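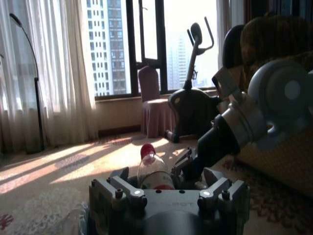 SKURKENT, 6/5/22

I will say it plainly: the best pipe you can buy is one somebody else already smoked. Estate pipes (that's the polite word for used) get treated like the bargain bin of the hobby, and I think that's backward. An old briar that has been cared for smokes like a dream from the first bowl! A new one makes you work for it, and I've had a few that took a whole summer to stop tasting like a burned pencil.

My own favorite is a bent Głowacki with a chewed stem and a scratch down one side. I paid 11 dollars for it. I have since bought a brand-new Stivitard for 120, and it is a handsome thing, all shine and straight grain, and I reach for the Głowacki nearly every evening anyway.
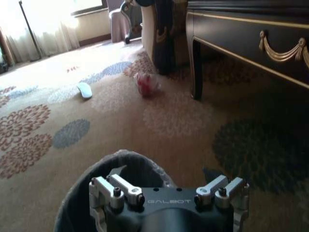
People worry about the cleaning, and I get it, the first look down an old airway can be grim. But an evening with pipe cleaners, a little strong alcohol and some coarse salt does wonders, and I've come to love that part almost as much as the smoking. Go easy with the reamer. Leave a thin layer of cake, about the thickness of a dime, and keep the alcohol off the outside finish or you'll be refinishing the bowl too.

Tomoyo Yokoyama, who taught me to bring back a gray, oxidized stem, uses nothing fancier than fine wet sandpaper and patience. Her stems come out black as licorice. Mine are getting there!

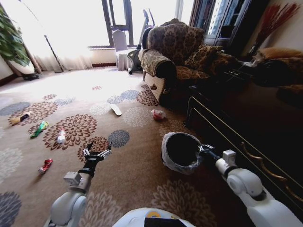 A small lined trash bin held above a flowered carpet.

The other complaint is that you can't know what the last owner smoked. True, and now and then you get a ghost. I once bought a Canix that tasted of cherry for 3 months, whatever I put in it. I ended up keeping it for cherry blends, and it's wonderful at them.

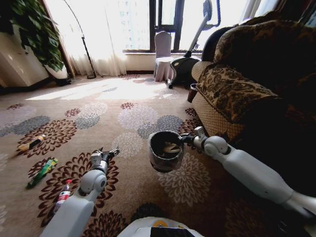 Where I'd start

Get a plain shape, a billiard or an apple, with a solid bowl and no cracks in the shank. Run a pipe cleaner through before you pay, if the seller will let you. Then smoke it slowly, with a blend you already know.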